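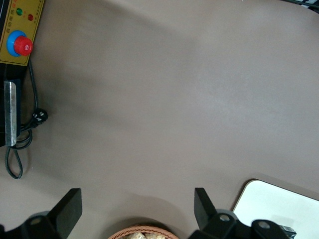
3 March 2025, the planner finally behaves

What a day! I rewrote the part of Pimis that picks approach angles, and the replanning loop now closes in 20 ms (it was so sluggish before). Auður Eyvindsson spotted that I was feeding it stale wrist poses, 2 cycles old, so of course it kept second-guessing itself. One line moved!

The basket between the fingers is tomorrow's target. Woven rim, pale food heaped inside, lovely hard stuff for the segmenter. Log is at 3,247 lines and I want to read all of it.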